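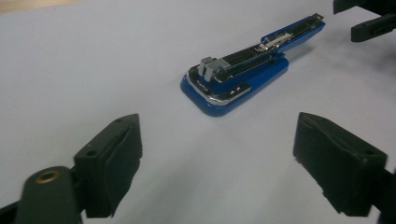
Blue stapler, opened up.

Section 4: Swapping the wiper blades

I do mine every February, before the salty slush gets bad.

1. Switch the ignition off, then lift both arms until they stand up.
2. Press the tab on the Urura clip and slide the old blade down.
3. Push the new blade in until it clicks - mine took two tries!

Note: the driver's side on my Hafstein takes the longer blade.

Caution: lay a folded towel on the windshield. A bare arm snapping back can crack the glass (ask me how I know).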